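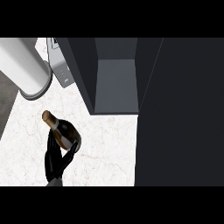

Will the debt reconciliation be finished before the restructuring talks resume?
The domestic portion will be. The external portion depends on 15 loan files that the Vistia provincial treasury has not yet released.

Progress report to the Lumgate Fund
Public Debt Records Project, Fakhoury office
Reporting period ending October

1. Status of the loan register
The register now holds 109 loan agreements signed by the central government and its guaranteed agencies. Of these, 88 have been matched to a signed contract, a disbursement record and a repayment schedule. Another 6 have a contract and a schedule but no proof of disbursement. The remaining 15 are the Vistia files noted at the start of this report.

Matching was done by Jad Sayegh and two analysts on loan from the audit office. Where the contract and the ministry ledger gave different interest terms, the contract was used and the difference was logged. Most of the differences come from floating-rate loans whose reset dates were entered by hand.

2. Arrears
Arrears are now calculated per creditor, with late interest shown in a separate column. The earlier method added late interest to principal, which overstated the balance owed to commercial lenders. The finance ministry has accepted the new method for bilateral loans. It has not yet replied on bonds.

3. Guarantees to state companies
Guarantees issued to the fuel importer Flarico are recorded as contingent debt for now. Nabil Salameh has asked the ministry's legal unit whether the missed payment in the second quarter counts as a call on the guarantee. If it does, 3 agreements move to direct debt and the totals in the register will change. The creditor group should see the revised totals before it sees any payment proposal.

4. Spending
Spending is within the approved budget. Translation costs ran over -- several contracts exist only in the lender's language -- and were covered from the travel line. No new funds are requested.

5. Next period
Collect the Vistia files, or obtain copies from the lenders.
Close the 6 agreements with missing disbursement records.
Enter the legal unit's answer on Flarico.
Send the domestic debt tables to the ministry for sign-off.

Access to the Vistia archive requires a letter from the finance minister. A draft was delivered to the minister's office and is awaiting signature.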